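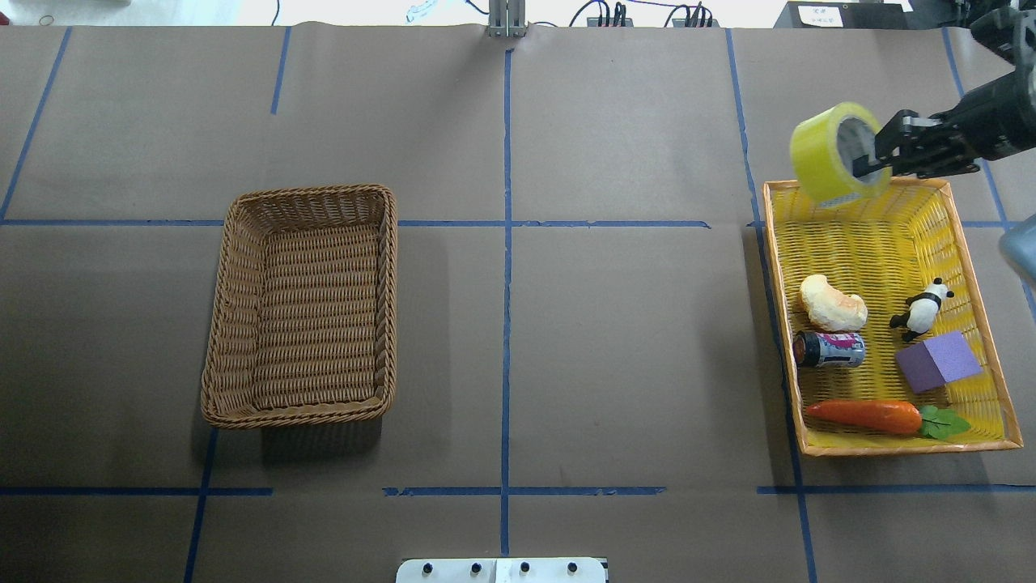
*A roll of tape held just above the yellow basket at the Graridach workshop.*

# The patient hand

Trinidad Layug does not look at the robot when she works with it. She looks at the object. If you look at the arm, she told me, you begin to drive the arm, and then the movement becomes nervous and the robot learns nervous movements.

I spent a day with her and her colleagues at Graridach, a small company which prepares lessons for robots. Their customers want an arm that can sort, pack or tidy. The company does not write a program for each of these jobs. A person performs the job through the arm many times, from a distance, and everything is recorded: the positions of the joints, the opening of the gripper, and what the cameras see. Later a computer studies the recordings and tries to find what they have in common.

The lesson of that day was called Javier. All their lessons have first names, a habit which started in January, when the numbers became too confusing. Javier is a simple one: objects must travel between a yellow basket and a brown one. There is a carrot, a piece of bread, a small can, a purple cube, a panda and a roll of tape. I thought it would be boring. After some minutes I was holding my breath at every grasp.

The tape is the favourite of the team, and also the biggest trouble. It can be held from outside, like a cup, or with one finger of the gripper through the hole. Both ways are correct. But if one operator always does it the first way and another always the second, the robot can learn something in the middle, and in the middle there is only the edge of the ring. Teodoro Umali, who is responsible for the quality of the recordings, asked the operators to agree on one way. They discussed it for a whole lunch. The hole won.

## Learning to be slow

I was allowed to try. Before that I had to read two pages of rules and show that I could find the red button without looking. Then Layug gave me the controls and stood behind me.

It is difficult to explain how strange it feels. Your hand moves and a heavy machine follows, with a very small delay, and you feel nothing of what it touches. I closed the gripper on the bread and I did not know if I held it softly or was crushing it. My first attempt took so long that Umali went to make coffee. My second was quicker and worse. 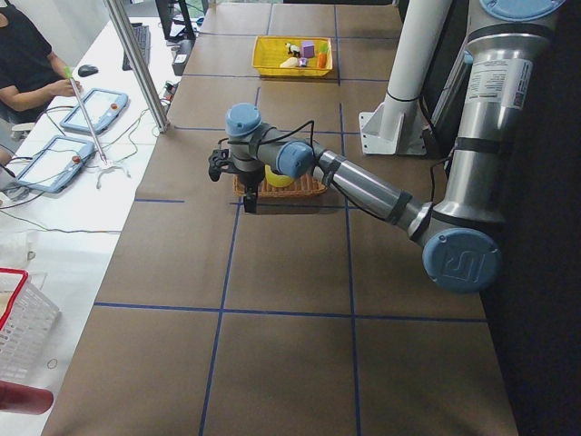
What surprised me most was how much of the work is waiting. The operator reaches over the basket, stops, checks the angle, goes down a little and stops again. Layug wants these stops to be short but she does not want them to disappear. An experienced operator, she says, makes the same decision with fewer corrections, and this is what she listens for when she sits with a beginner. She can hear the corrections in the motors.

The blue tape on the table helps with the variety. The team uses its lines to decide where a basket will stand, so that the robot does not learn one single place by heart. When I visited, the list for Javier had 228 recordings on it, and 19 of them were marked for repeating. Umali showed me one of these. To me it looked perfect. He played it again and pointed at the moment when the gripper opened a little too early, and the cube fell the last centimetre. It landed in the correct basket, so the task was done, but he did not want the robot to believe that dropping is a normal way to put things down.

I asked Nantana Kaewkla, the youngest operator, if she gets tired. She does, mostly in the eyes. She records for 26 minutes and then stands up and walks to the window. She was a piano student before, and she finds the two things similar, because in both you repeat a short passage until the hand is calm, and on a bad day it is better to stop early.

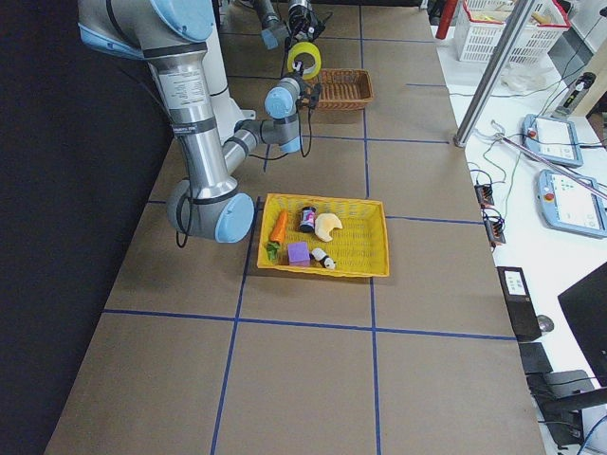
## When the arm goes alone

An earlier lesson, Celine, is already finished. It was about folding small towels, and nine people recorded it. Impi Kuusisto, who trains the models, remembers the first time the arm tried it without an operator. It made a little pause before every fold, always on the left side. They looked in the recordings and found the same pause in Layug's own work. She had never noticed it.

They did not remove it. Kuusisto tested a version without the pause and the folds came out less straight, and she still cannot say exactly why. Layug now believes that she was using this moment to look at the corner of the cloth.

Javier will go to training when the repeated recordings are ready. I asked Layug if I could leave one of my own attempts in the collection. She watched it to the end, very politely, and then she asked Umali to put it in the folder for beginners.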